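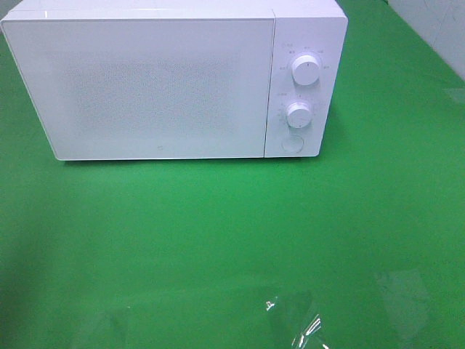

Which microwave is easiest for guests who have never used it before?

One with two dials and one button. The guest turns the upper dial, turns the lower dial, and the food is warming. There is no clock to set and no menu to read in a language the guest may not know.

Ilden two-dial microwave, white

We have sold the Ilden to holiday cabins, small offices and student houses for several years, and it is still the model we are asked for most often. It is a plain appliance in glossy white, with a wide door on the left side and a tall control panel on the right. The door has slightly rounded corners and a mesh window in soft grey. It matches with most kitchens, also the ones where the cupboards and the benchtop are in strong colours.

Controls

The upper dial is for the power setting. It has a small dark line on the face, so you see at once where it points. The lower dial is the timer. You turn it to the minutes you want and the oven starts when the door is closed. If the food is ready earlier, turn the timer back to zero by hand. Please do this also when you take the food out before the time is finished, otherwise the oven will continue empty when the next person closes the door.

For short times, under 2 minutes, turn the timer first a little past the mark and then back to it. The timer is mechanical and it is more exact in this way.

The door opens with the round button at the bottom of the panel. Push it straight in with the thumb. The button lies flush in the panel, and some customers with weak hands have told us they prefer a door with a handle. For them we recommend the Mayrhofer, which you find on its own page. It costs more and it is heavier, but the handle is large.

Placing the oven

Put it on a flat and steady surface, at a height where you can lift out a full bowl without stretching. Leave free space behind it, on both sides and over it, as the drawing in the manual shows. Do not put it into a closed cupboard. We do not supply a frame for building in, and we ask you not to make one yourself.

The feet are of soft rubber. On a painted tabletop they can leave a faint mark after a long time, especially if the paint was new. A thin mat of cork solves this, but it must not cover any opening under the oven.

Cleaning

Glossy white is easy to keep nice if you wipe it often and not so easy if you wait. Use a soft cloth, warm water and a little dish soap. Do not use the rough side of a sponge on the door, it takes away the shine and this can not be repaired. The small printed marks around the dials are the most delicate part. Wipe them lightly and without any spray.

Both dials can be pulled straight out when you need to clean behind them. Set them to zero first. When you put them back, be careful that the upper one goes up and the lower one goes down, because they are not the same size.

Inside, place a cup of water with a slice of lemon and let it heat for 5 minutes at full power. Wait a little before you open, then wipe. Take out the glass plate and the roller ring and wash them by hand.

Spare parts

We keep these parts in our store in Atesby:

Glass plate
Roller ring
Upper dial
Lower dial
Rubber feet, sold as a set
Door button with spring

The door button must be changed by a service person, as the outer cover has to come off. The other parts you can change yourself. The glass plate from the older Stindent oven looks similar but it does not sit correctly on the ring, so please do not order that one to save money.

From a customer

"We have the Ilden in all our cabins. Before, we had ovens with touch buttons, and I was called out in the evening to explain them. I have not been called for this since September. I would like the numbers by the timer to be bigger, my own eyes are not so good any more."
Randi Forsberg, cabin rental

We agree with Randi about the numbers. We can send a sheet of clear stickers with larger figures, free of charge, if you write it in the comment field when you order.

Price and delivery

The price is 158 dollars for one oven, with plug and printed manual. Colour is white only. Orders over 2,000 dollars are delivered without freight cost. For smaller orders the freight is calculated at the checkout.

Check the oven before you sign for it. Look specially at the corners of the door. If there is a dent, write it on the driver's paper and keep the carton until you have heard from us.

Questions on this model are answered by Trygve Rønning in the appliance department.

Page updated February 14, 2018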